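Fukik G2 parallel gripper: long-term review
September 10, 2025

Verdict: sound mechanics, poor stall handling. Update the firmware before running it near anything you care about.

We have had a Fukik G2 on a small six-axis arm since the spring. The job is light tabletop handling: coasters, shallow wooden items, small packaged goods. Total use so far is 305 hours. This review covers the gripper, the wrist camera bracket and the controller box. The arm is a separate product and is not rated here.

Mechanics

The fingers are matte black, wide at the base and narrow at the tip, with a smooth inner face. Backlash at the tips was low on arrival and has not changed in a way we can measure with a feeler gauge. The finger screws take a standard hex key. Swapping a pair takes a few minutes, plus the homing cycle. The supplied cable is too short for most arms, and the connector exits on the wrong side if the camera bracket is fitted.

Force is set from 15 to 75 percent in the default profile. Anything higher requires the service password, which is printed in the back of the manual.

The fault

In July, at 297 hours, the gripper failed to release. It had closed on a coaster at the 15 percent setting, and the controller reported "grip OK." The open command was acknowledged, but the fingers stayed shut and the motor current climbed. No fault was raised. The arm continued to its next waypoint with the part still held, and the tray at that position was knocked to the floor. An operator pressed the emergency stop. There were no injuries.

Two things went wrong. The first was mechanical: a fragment of dried plant fiber had worked past the wiper seal and into the left slide. The second is the serious one. Firmware 2.1 treats an acknowledged open command as a completed one. It does not compare finger position against the target before telling the arm to proceed. The stall limit exists in the parameter list but is disabled by default, and the manual gives it one line.

Emergency stop behavior also deserves a note. The G2 holds its last force when power to the motor is cut. That prevents dropped parts, but it means a trapped finger stays trapped until the manual release is turned. The release is a slotted screw under a rubber plug on the palm. Keep a screwdriver at the cell.

Repair and retest

Drillstead, our distributor, sent a seal kit and firmware 2.3 at no charge. The new version checks position and raises fault E4 on a stall. We cleaned both slides, fitted the seals, enabled the stall limit and added our own position check in the arm program.

Retesting was done on woven rattan coasters, as coiled natural strips shed more than anything else we handle. The approach is from above with one finger to each side.
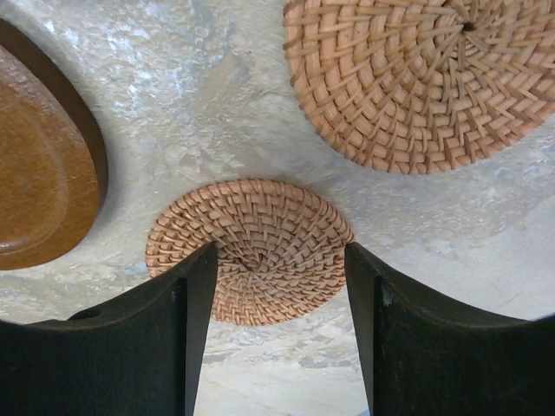 With a shim placed in the slide to force a jam, E4 came up every time and the arm held position. Without the shim there have been no failed releases to date. The fault log now records finger position, though it still has no timestamp.

Alternatives

The Coetzee P40 checks position out of the box and has a lever release, but its fingers are thicker and it costs more. The Grindusach unit is cheaper and has no force control worth the name.

Ratings

Build: 4/5
Software as shipped: 1/5
Software after update: 3/5
Documentation: 2/5
Support: 4/5

Units with serial labels marked "rev B" ship with the older seal. Ask the seller before ordering.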